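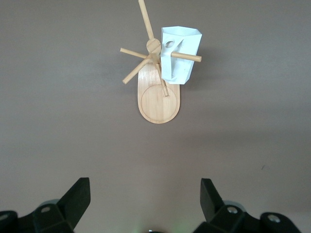 Preletell Drerkusness Spoke Model, Kit 664

Home Kits Parts Paper Nets Instructions Contact

Search this site Enter keyword Go

Reading time: 2 minutes

The Drerkusness is a tabletop model in the windmill pattern, supplied as pale wood parts with paper cups to be folded by the user. It is sold for classroom and workshop use. The current production run is 2000 kits. Orders placed before the end of May ship from the Cundton store.

Base

The base plate is elongated, with rounded ends and a natural finish. A circular groove is engraved near one end and reaches almost to the long edges. It is a locating mark for the accessory disc (sold separately) and has no effect on rotation. Do not fill the groove with glue or wax.

Hub and spokes

The hub is a round disc at the other end of the plate. It takes 5 dowels. All dowels in a kit are cut from the same stock, but lengths are not matched to a fine tolerance, and a spoke may be exchanged for a longer or shorter one. Push each dowel in by hand with a slight twist. A dowel that will not seat should be sanded lightly at the tip and tried again. Mallets and pliers split the hub and are not covered by the replacement policy.

Paper cups

Cups are folded from Nagano white sheet, supplied flat and pre-scored. Fold all creases away from the printed line, then close the rim. The finished cup is hollow, with flat angular sides and a small round hole in one face. Handle it lightly. The form comes to a point on one side, and the point is the first part to lose its shape if the cup is dropped or stored under weight. A flattened point can be pressed out from the inside with the end of a spare dowel. Creases that have whitened or begun to tear cannot be restored, and the cup should be refolded from a new sheet.
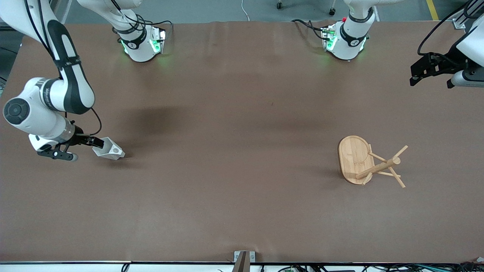
Assembly should be done on a flat, level surface with the base plate lying face up. Fit the spokes first and the cups last. Keep a clear area beside the plate for finished cups. A brown or gray-brown tabletop is suitable, as the white paper stands out against it and the facets are easy to check before fitting. Glossy white tops make the creases hard to read.

Spares

Dowels, hub discs and Nagano sheets are available separately under the 664 part prefix. Base plates are sold only with a hub fitted. Sheets from the earlier Preletell kit are nearly the same size but are scored differently and do not fit this hub.

Page revised Tuesday, April 29, 2025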